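Turnatau peg board, set-up guide
Section 3: Laying out the board and placing pegs

Rev. 04/10/2021. Replaces the old fold-out sheet. If you still have the fold-out, bin it, the steps are in the wrong order.

Before you start

Read section 2 first if the board is new. Film off, corners checked, board wiped with a dry cloth. No spray cleaners, they leave a smear and the pegs slide.

You need:
the white board
the peg tin
a flat table, darker than the board if you have one
a plain cloth or curtain to go behind (optional, see note)

3.1 Table and board

1. Clear the table. Everything off, mugs included.
2. Put the board down flat, long side towards you.
3. Press each corner in turn. If it rocks, turn the board round and try again. Still rocks, it's the table.
4. Leave a hand's width free at the front edge. You will want somewhere to rest a wrist.
5. Lamp to one side, never straight overhead. Overhead light bounces off the white and you lose the smaller pegs.

Note: a dark backdrop is worth the bother. Small pegs are far easier to see against something plain. Any matt black fabric will do, hung loose. The Fenero cloth is sold seperately and fits most tables.

3.2 First peg

1. Open the tin away from the board. Spilt pegs roll.
2. Take one blue peg. Blue is the starter size.
3. Stand it on the board near the middle. Upright, let go, wait a moment.
4. If it leans, lift it off and set it down again. Don't push it straight with a fingertip, it will only go over the other way.

3.3 Working over a standing peg

The fiddly bit. Bring the next piece in from above and keep it pinched until you are happy with the position. Fingers close together, wrists well up, nothing resting on the board.

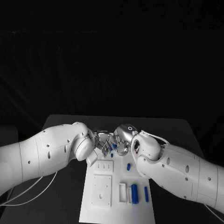 Fig. 3. Blue peg standing on the board, small blue piece held above.

1. Come in high, then down slowly.
2. Both hands meet over the peg. Elbows out wide so sleeves stay off the board.
3. Hold still before you let go.
4. Open the fingers a little at a time and lift straight up. No sideways movement.

CAUTION: small parts. Keep the tin shut and away from under-3s and pets.

CAUTION: do not lean on the board edge. It tips, and everything on it goes.

3.4 If it goes wrong

Peg falls over each time: dust on the base of the peg. Wipe and retry.
Can't see the peg for your own fingers: lower your chair or move the lamp, then come in from the sides.
Board creeps forward: put the Josside mat under it, or a damp tea towel folded flat.
Pegs missing: tins hold 100 or 500 depending on the set, check the lid befor you write in.

3.5 Putting away

1. Pegs off first, then the board.
2. Count not needed, but look on the floor.
3. Store flat. Boards stood on end against a radiator will bow.

Spare pegs and tins: Shojaei parts list, back page. New list due in November, old part numbers still work until then.

Section 4 covers rows and spacing.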